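Reading a Campaign Speech: Notes for Week 2

Course packet 3610, Dreltmont Evening College
Posted 8/29/18

Okay, so last time we ran out of clock right when it was getting good, and I promised I'd write up the rest. These are my notes, lightly cleaned up. Bring them with you, because I'm going to refer to the headings by name.

Where we left off

We were talking about the difference between a speech that describes a problem and a speech that proposes something. Most political speeches do a lot of the first and a little of the second, and I don't think that's always a dodge. A candidate talking to a room of business owners has 40 minutes, tops, and half the room came to find out whether this person even understands what their week looks like. Describing the problem well is how you get permission to keep talking!

What I want you to do as a reader is mark the spot where the description stops. In the Clikton speech (the July one, on the handout with the staple in the wrong corner, sorry) it happens very late. Go find it before class. I have my own answer but I've changed it twice.

Who is "we"?

My favorite question, as some of you have noticed. Take a pencil and circle every "we," "us" and "our." Then write next to each one who's included. In the Clikton speech the "we" starts out as everybody in the country, then shrinks to the people in the hall, and by the end it's pretty clearly the party. The speaker never flags the change, and the audience applauds straight through it.

Do the same with "they," which is usually harder. Sometimes there's no "they" at all, only things that happen: permits get delayed, money gets wasted, roads don't get built. When you see a sentence like that, ask who did the delaying. If the speaker's own party was running that office for the last two terms, you've learned something about why the sentence was built that way.

Numbers in speeches

There are two kinds, and I'd like you to keep them apart in your notes.

The first kind can be checked. "Sixty percent of the towns in this district have no bus service" is a claim you can go look up, and you should, even when it comes from somebody you like. (Especially then.) Write down what the number counts, who counted it and what year.

The second kind is there for the music. "A thousand small cuts," "a million dreams." Please don't fact-check the million dreams. I had a paper once that did this for 18 pages and I still think about it.

The informal style

We had a good argument about this one. Half of you felt that a speaker who drops the script and chats is being more open with us, and the other half felt you were being handled. I lean toward the first group, but only a little. A loose style does let you hear how a person connects one idea to the next, and it's harder to hide a gap in the reasoning when you're making up the sentences as you go. On the other hand, plenty of casual remarks are rehearsed to death. If the same "oh, that reminds me" story shows up in Dreltmont on Monday and in Dernis later that week, well, there you go.

Try this: take one paragraph of the chatty kind and rewrite it as a formal policy statement. What did you have to add? What fell out? I find the stuff you have to add is usually a date, a cost, or the name of the office that would do the work. 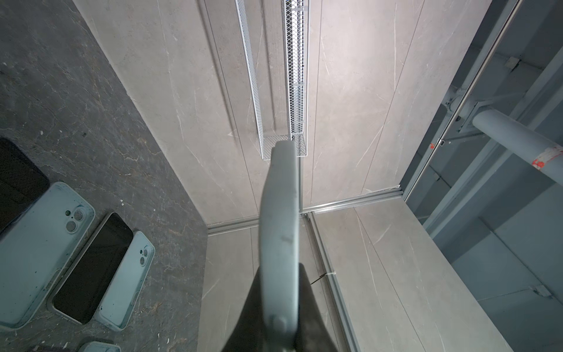

For next time

Read both speeches in the packet, the Clikton one and the short radio address from Dernis. Read the radio one out loud if you can stand it, it was written for the ear and it's kind of flat on paper.

Write one page (one!) on where each speaker places the blame and how you can tell. Quote at least two full sentences from each.

If you're in the Zulu discussion group, you're also covering the question period at the end of the Clikton speech, so leave yourself extra time. The answers wander a lot. Pay attention to which questions get a straight yes or no, and which ones get a story about a farmer.

Drafts can be rough, and handwriting is fine as long as I can read it.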